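Drirley 200 Book Press

Home > Bindery > Presses > Bench presses

$1,163
In stock, ships from our Tukier warehouse. Freight only, sorry, too heavy for the parcel guys.

Quick version: cast iron bench press for bookbinders. Flat platens, big wheel, coarse screw. Opens to 4 inches. Weighs 100 pounds. If you bind more than the odd notebook and you're tired of stacking bricks on things, get this one.

What's in the crate
Press body, wheel, top platen already fitted
Two birch pressing boards, sanded, unfinished
Small tin of screw grease
Lag bolts and washers for bolting down
Printed sheet with the setup steps (also further down this page)

Not in the crate: tins for between boards and covers, blotters, brass-edged boards. All on the Boards & Tins page.

Who it's for

Home binders who have outgrown a pair of wooden boards and clamps. School print rooms. Small studios doing short runs. We sell quite a few to people who do repair work for parish and family books, lots of reattaching boards, lots of overnight pressing.

Not for you if you want to flatten big maps. Platen is too small for that. Look at the Somboon floor press instead, it's a different animal and it costs a lot more.

Also not a lying press. You can't back a book in it, you can't trim an edge in it. People buy it for that and then write to us. Please read this bit!

The press itself

Body is one casting. No welds, no bolted-on uprights. Platen rides on guides at both sides so it comes down level even if your book is a little off center. Try to center it anyway.

Screw is a coarse thread so the platen moves fast. A short spin from open to touching, then a good pull on the wheel for the squeeze. Old presses are nicer looking than ours, fair enough, but a lot of them have worn nuts and the platen rocks. If you've ever had a case come out thicker at the spine end than the fore edge you know the problem.

Paint is plain dark green. We used to offer black and stopped, it chipped more, or it showed more, one of the two. Screw and bottom of platen are left bare metal and oiled. Wipe the oil off before the first job or it WILL end up on your book cloth.

Why the 200? It's what the foundry called it. Drirley had a smaller press before, that was a different number, no longer made. We still carry nuts and wheels for the old one, ask.

Setting up

Two people to lift it. Don't do it alone, and don't lift by the wheel.

Pick the sturdiest bench you own. Feet need to sit fully on the top, no overhang at the front. Mark the holes through the feet, move the press off, drill pilots, put it back, run the lag bolts down. Snug, not cranked. If it rocks before bolting then shim it first – bolting down a rocking press puts strain in the casting.

Dab of grease on the screw. Run it all the way down and up. Wipe off what squeezes out.

Then a test. Take a sheet of plain copy paper, put four strips of carbon under the platen corners on top of it, close it with a light pull. The marks should be the same darkness at every corner. If one is faint, check for grit under the pressing board before you call us. It's grit most of the time.

Using it

Always boards top and bottom. Never press a book straight against iron.

For casing in: tins or thick plastic film between the cover and the endpaper on each side, so the damp from the paste stays where you want it. Book in, short hard nip, out again. Open the covers, look for wrinkles, fix them while you still can. Then fresh blotters and back in on a lighter setting overnight.

PVA grabs quicker than paste, so don't wander off. With wheat paste you've got time for a coffee.

Text blocks before sewing: knock up square, between boards, hard squeeze, leave it. Takes the air out of the folds. Makes the whole book better and folks skip it.

Leather – go easy. Too much pressure flattens the grain and it does not come back.

Care

Keep it dry. Bare metal parts get a wipe of light oil when they look dull. Fresh grease on the screw when it starts to squeek. If you're leaving it unused over a damp summer, leave the platen up off the boards so no moisture gets trapped.

Don't put a pipe on the wheel for more leverage. Warranty stops there. You don't need it.

Spares we keep on the shelf: wheel, nut, guide strips, pressing boards. Platens are to order, they come from the foundry and it can be a wait.

From customers

"Replaced a press I'd been borrowing for ages. Smoother than I expected and the boards were dead flat. Wish it came with tins." – Anastasia Petridis

"Used it for a run of guest books. Every one came out square. Delivery driver would only leave it at the curb so have help ready." – Oranuch Yimyam

Delivery

Curbside by default. Inside delivery is extra, tick the box at checkout, ground floor only. Driver phones ahead on the day. Check the crate before you sign, and if a corner is smashed write that on the slip. Photos help, send them to us same day.

Orders in before 2 p.m. get booked with the freight company that afternoon. September is our slow month for freight, everybody is stocking up for holiday fairs, so order early if you've got a deadline. 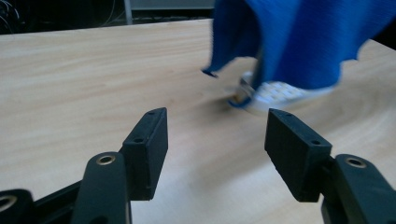 Can I use the press without bolting it down?

For light work you can, as long as the bench is solid and the press sits flat with no rock in it. For hard nips bolt it, the pull on the wheel can twist the whole thing around.

Goes well with

Fesisach pressing tins, pair. Thin, smooth edges, don't rust if you dry them off.
Fesisach blotters, pack of 100. Cut to fit the platen so no trimming.
Brass-edged boards for the shoulder groove. Check your book height against the size chart first, please.
Bone folders, paste brushes, the usual – see Hand Tools.

Returns

Unused, in the crate, boards not pasted up. You cover freight back and it's not cheap, so if you're unsure about size then cut a piece of cardboard to the platen measurments on the size chart and try it against your biggest book. Or write and ask. We'd sooner talk you out of it than haul one back.

Cracked castings are covered for as long as you own the press, first owner only. Keep the invoice. Boards, paint and grease aren't covered.

Schools and studios: purchase orders fine, invoice on shipping. Ordering more than one, email for a freight quote before checkout, the cart gets it wrong and charges you for separate deliveries.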